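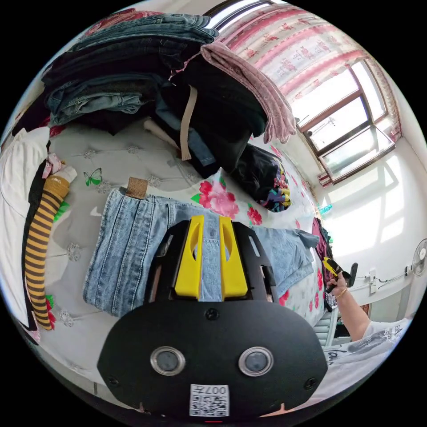 Garment Care and Storage, Unit 2
Handout: Folding and Stacking Denim
Instructor: Ikhsan Siregar

Scope

This unit covers flat folding of five-pocket jeans for shelf or drawer storage. Rolling and hanging are treated in the next unit. Bring one pair of your own jeans on Friday.

Work surface

Any flat surface longer than the garment is acceptable. A made bed is the usual choice at home. Tufted or quilted bedding is uneven under the cloth, so smooth the denim by hand along the side seams before making the first fold. Socks and other small items should be sorted separately from the jeans.

Procedure

1. Close the zipper and button. Empty all pockets.
2. Lay the jeans flat, front side up, waistband away from you.
3. Bring one leg over the other so that the outer seams meet. The seat will form a point at the crotch - fold this point inward to leave a straight edge.
4. Fold the hems up to just below the waistband.
5. Fold again in halves or thirds, depending on shelf depth.

Waistband patch

Many jeans carry a leather or imitation leather patch at the back waistband. Do not place a fold across it. A stiff patch tends to lift away from the cloth at its corners once creased, and pressing will not restore it.

Stacking

Sort by color before stacking. Dark navy and black denim may transfer dye to faded or stonewashed pairs, particularly when new. Put the heaviest pairs at the bottom and alternate the direction of the folded edge, or the stack will lean. The course shelf (Bernimley, 19 inches deep) takes the halves fold.

Assignment

Fold one pair by each method in step 5. Record the folded width and thickness, and note which method keeps the patch clear of a crease.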